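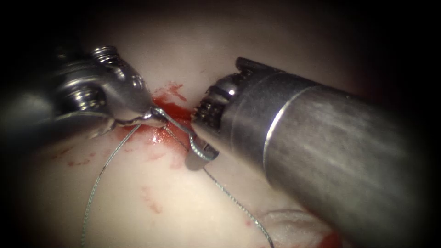
Claletti 3617 Instrument Washing Sink

Stock code: 3617
Manufacturer: Claletti
Category: Decontamination furniture
Material: Stainless steel, grade 316
Supplied by: Grumetti Hospital and Laboratory Equipment

The Claletti 3617 is a double-bowl sink for the manual washing and rinsing of reusable instruments before they are sent for sterilisation. It is intended for hospital departments, veterinary practices, dental clinics and teaching laboratories. The unit is supplied complete with frame, waste fittings and splashback. Taps are ordered separately.

Both bowls are pressed from a single sheet and welded to the worktop. The welds are ground and polished so that the surface may be wiped down without catching the cloth. The base of each bowl slopes towards the waste outlet, and the front edge of the worktop is raised to keep water off the floor. A drainage area is formed to the right of the second bowl. A left-hand version is made to order and carries the same price.

The frame stands on four adjustable feet, which allow for uneven floors. Access to the pipework is through a removable front panel held by two captive screws. Purchasers who require a lower working height should state this when ordering, as the legs are cut at the factory and cannot be shortened afterwards without loss of the guarantee.
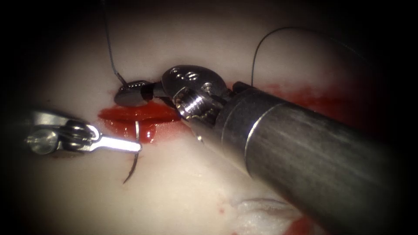 Can the sink be connected to an existing waste pipe?
In most rooms it can, provided that the pipe is of the standard size and leaves the wall below the level of the bowls. A drawing showing the required positions is sent with the order confirmation, and the installer should check it before the old sink is removed.

Installation

Installation must be carried out by a qualified plumber. Hot and cold supplies should be fitted with isolating valves within reach of the front panel. The unit weighs 107 kg without packaging, and the route from the delivery point to the room should be checked for steps, narrow doors and soft flooring. Our drivers deliver to the ground floor only. Delivery to other floors may be arranged through Marisol Zepeda in the transport office.

Where the sink is to stand against a tiled wall, the splashback should be sealed with a sanitary-grade sealant. Sealant is not included.

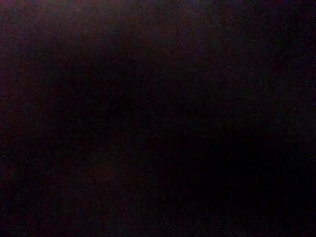 The sealant must be left to cure for the full period given by its maker before the taps are turned on. Once it has cured, both bowls should be filled, left to stand and then emptied together, and all joints inspected for leaks. The installation record at the back of the handbook should be signed at this stage and a copy returned to Grumetti. Guarantee claims are handled more quickly when the record is already on file.

Care and cleaning

Rinse both bowls with clean water at the end of each working session and dry them with a soft cloth. Bleach, salt solutions and steel wool must not be used. Grade 316 steel resists most detergents in common use, but staining may occur if metal items are left standing in water overnight. Light marks can be removed with a cream cleaner, working in the direction of the grain.
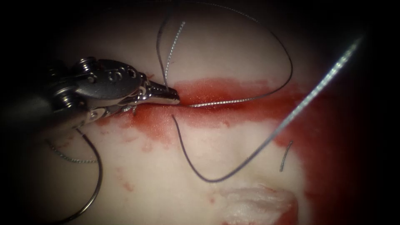 Instrument jaws closed, with the tip at the end of a red-stained line.

Accessories

Lever tap, deck mounted, pair
Perforated basket with folding handles
Bowl cover, grade 316
Undershelf, fitted at the factory
Futard waste strainer, pack of two

The Futard strainer replaces the earlier Figueroa pattern, which is no longer made. Figueroa strainers already in use may be kept in service, although spare seals are limited to existing stock.

Ordering

Standard units are dispatched within 17 working days of a confirmed order. Left-hand units and units with altered legs take longer, and a date is given with the quotation. The works closes for part of September and orders received during that period are processed when it reopens.

Technical enquiries should be addressed to Anju Lodhi. Quotations and hospital accounts are dealt with by Crescencio Arriaga. Please quote stock code 3617 in all correspondence.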